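**Trullby notebook, July, wheelchair set**

Picking up at episode 523. Both grippers on the push handles, room dressed as last time.

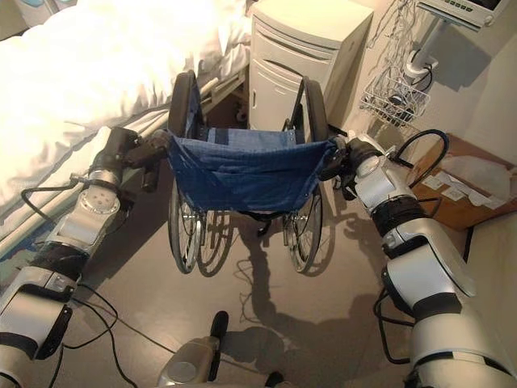 The Skatville bench wants to know why we record the approach at all, if every episode is going to be judged on the pushing. Fair. My answer was that the policy has to arrive at the handles before it can push anything, and that it has so far shown no talent for teleporting. They have asked for the two phases to be split at grip closure. I grumbled and then agreed, as it makes my trimming easier too.

**Counts**

- Target for this task: 1286 episodes
- Thrown out so far: 44
- Clips across all tasks on the Dasum drive: 3395, including duplicates I keep promising to delete

Most of the 44 are my own work. The usual mistake is closing the left gripper a moment before the right, which tugs the chair a little crooked, and then spending the rest of the episode correcting for it. A few of these I have kept and tagged `recovery`. The rest are tagged `operator`, a kind word for it.

**Things to watch**

Folding chair, so the handles are not a fixed distance apart. If one side pulls inward, the whole thing starts to do what the name promises. Keep the spread between grippers steady and let the wheels do the turning. Tight turns in place look great on the monitor and give terrible data: the casters swing round late and the force readings turn to soup.

Start position needs more variety. I plotted the first batch and the chair sits in nearly the same spot every time, facing the cabinet, like it's waiting for an appointment. Afridi's loader will happily learn that spot by heart. From the next block on:

1. Shift the chair a hand's width either way before each episode.
2. Change the angle to the bed every fifth one.
3. Move the lamp between blocks. The wheel shadows are strong enough for a model to get attached to them.

**Labels**

Use `grip_both`, `push`, `turn_l`, `turn_r`, `release`. Please stop inventing new ones. I found `push_nice` in the last export and have no idea what the opposite was meant to be.

**Open**

- Empty chair only for this set. Loaded chair gets its own folder and its own argument.
- Sync between the arm logs and the head video drifts over a long session. Restarting at lunch fixes it, cause unknown.
- Floor cables: check the route before driving backward. Yes, again.

Stopped at 4:40, next block starts with the bed angle changed.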